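The Winter Blanket

My grandmother held that a bed should be changed over to its winter things on the first cold night and never a day sooner, and in our house on the hill above Clokau this was treated as something close to law.
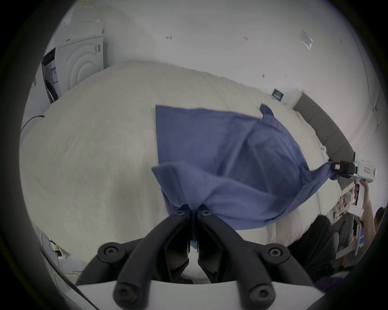 My aunt said the law was nonsense, that cold feet kept no calendar, and that if anybody wanted her opinion (we seldom had to ask for it) the heavy blanket ought to stay out all year for whoever needed it. She said this every fall, standing in the hallway with her coat still on, and every fall my grandmother let her get right to the end before she put the kettle on.

The blanket came from Bednárik, the dry goods store down by the bridge, and it had been bought the April my grandparents were married, when it was on sale and far too warm to use. It cost 482, a sum my grandmother could say in a tone that made it sound like a kingdom. My grandfather had wanted a radio. He got the radio in the end, twelve years later, and he listened to it in bed under the blanket, so I suppose both of them were right.

The year I want to tell you about, the cold came early. I was nine, and sleeping in the little room over the kitchen, and I woke in the dark with my nose like a pebble. I lay there a good long while, because getting up meant putting my feet on that floor, and then I heard the cedar chest open across the landing, with the groan it always gave, and somebody shushing it as if it were a dog.

It was my aunt who came in. She had missed the last bus to Hovora and was staying over, and she had the blanket in her arms, so big that I could only see her hair above it. She spread it over me and tucked it in hard along both sides, the way my grandmother did.

"Don't tell her I went by the rule," she whispered.

I promised, and I kept that promise right through breakfast, which was pancakes. My grandmother set down my plate, looked at my aunt, looked out at the white grass, and asked her whether she had slept warm enough.

"Perfectly," said my aunt, and sneezed.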